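Sunday, mastering notes – Jongate LP

In at 9. Tapes from Kratochvíl finally playable after the bake, both reels. Side A has the hum Ivar warned me about, sits under the intro of track 2 and goes away when the drums come in. Left it alone on the first pass. Levels otherwise fine, a bit hot on the chorus of "Prustow".

Running order is still not settled. Single first or single third? Label wants first. I had it third, after the long instrumental, and it sounded much bigger there. Sent both versions round before lunch.
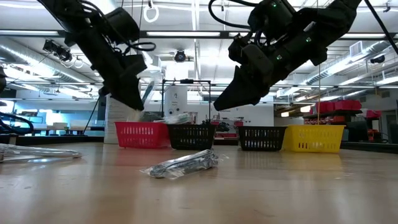 Sérgio Leitão wrote back that third is to late for a single, people will have skipped by then, and the instrumental should close side A where the groove can take a quiet ending. He has a point on the groove. Inner grooves are going to be murder on those cymbals if the loud one goes last.

Tried it his way. Side A now 1149 seconds, which the cutting room will take without complaining. Side B shorter. Fades redone on tracks 4 and 5, the old ones stepped near the end, you could hear it on headphones. 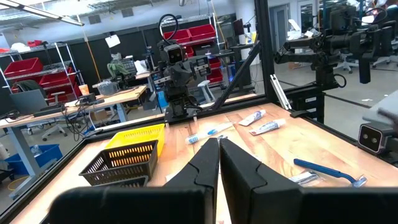

Vocal on the ballad next. Too much at the esses, de-esser only on the verses, bypassed in the bridge becuase it dulled the breath before the last line. Half a dB off the top shelf after that. Checked against the Dresusgate single for loudness – ours is quieter and I'm keeping it quieter. Ivar Öberg can argue on the phone.

Pressing is 700, black vinyl, no insert. Label copy needs the writing credits fixed, Ivar's name has lost its umlaut again. ISRC codes still missing for side B.

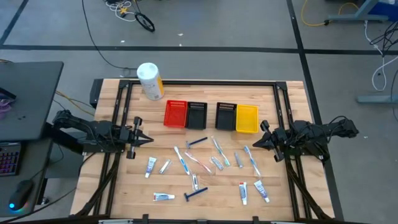 Sleeve colors still open. Proofs came out muddy, the red went brown and the yellow nearly green. Want them flat and bright, red at the left end of the spine and yellow at the right with black between, same order as the baskets along the back of the table. Told the printer no gradients. Spine text white, if it reads at that size.

To do: hum on track 2, try a narrow notch and A/B it. Codes. New refs to Sérgio, 24 bit, not mp3s this time.

Contact | © Workshop notes | Back to top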